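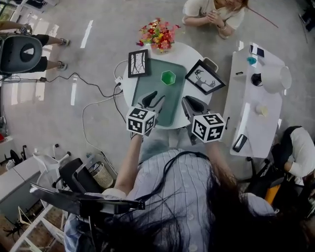 I came home from the open day at Sturitz with a tote bag, a sore neck and a whole page of notes on keeping a table in order, which isn't what I went for at all! My neighbor Jummai Wike had talked me into it. She likes robots, I like a free cup of coffee, and it was a Friday in May with nothing else on.

The demonstration I stayed longest for was the one at the round white table, where people work with a gripper in each hand to show the machines how a job is done. Didier Maillard ran that part, and he was very patient with those of us who wanted to talk about housework. He told us they had 322 recordings of small tidying jobs so far and wanted 1,000 by the end of the season. When you do the same little job that often, you learn a few things, and I wrote down the ones that work in a kitchen (or on a workbench, if that's your kingdom).

## Give small things a tray

A tray with a low rim is the best friend a table ever had. Buttons, screws, cookie cutters, the cap off the vanilla – put them in the tray the minute they leave your hand. I like a see-through one in a color, because a bright little piece shows up against it and I'm not patting around for it with my glasses pushed up on my head.

## Come straight down

Didier had us try picking up a small piece from the side, then from right above it. From above is so much easier. I've been doing this with kitchen tongs ever since: elbows out, tips pointing at the board, close gently and then lift. It's wonderful for hot dumplings, and for the last olive in a jar if your tongs are narrow enough.

## Move the pretty things back

Flowers and picture frames can stay on the table, but slide them to the far side before you start. Leave yourself a clear patch as wide as both your elbows. I used to work around my vase and I've mopped up after it more than once.

## Mind the cords

- Fix the power strip to the edge of the table so you aren't crawling underneath.
- Run cords along a wall where you can, and unplug whatever you aren't using.
- Tie back long hair and push up loose sleeves before you pick up any tool.

Jummai took the leaflet with the dates for the next visit, and I've asked her to put my name down too. If you go, wear flat shoes. It's a concrete floor and you'll be standing on it longer than you planned.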